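Pince à main qui laisse glisser une tige : contrôle et remise en état

Atelier, fiches pratiques. Niveau : intermédiaire.

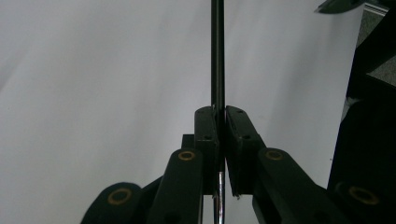
Tige fine serrée entre les deux mors. Noter l'usure du noir sur les arêtes.

Le défaut signalé par Bogdan Bednarek sur la pince Vuso : une tige tenue à la verticale descend lentement pendant le maintien, puis tombe à l'ouverture suivante. Aucun bruit, aucun jeu sensible à la main. La chute s'est répétée 7 fois sur 31 prises.

Avant toute intervention, couper l'alimentation du poste si la pince est montée sur le bras. Ne jamais passer un doigt entre les mors pour juger du serrage : prendre une chute de tige du même diamètre.

Contrôle des mors
Dégraisser les deux faces à l'alcool isopropylique, chiffon non pelucheux. Fermer à vide et regarder à contre-jour. Un filet de lumière en haut ou en bas indique un défaut de parallélisme. Sur une tige fine, l'appui se réduit alors à un point et la pièce pivote.

Contrôle des vis
Reprendre les vis des mors à la clé courte, sans forcer. Une vis qui tourne dans le vide a arraché son filet : remplacer le mors complet.

Contrôle des articulations
Bouger chaque biellette latéralement. Si une bague suit le mouvement, elle est à changer. Ne pas huiler à proximité des mors, le film migre jusqu'aux faces de serrage.

Dans notre cas, le mors gauche avait pris du jeu sur sa vis basse. Après resserrage et dégraissage, 57 prises sans glissement. Darren Gosling conseille de refaire l'essai à contre-jour au bout de quatre heures de service.

Référence des mors de rechange : voir la fiche Clellow, rubrique Pinces.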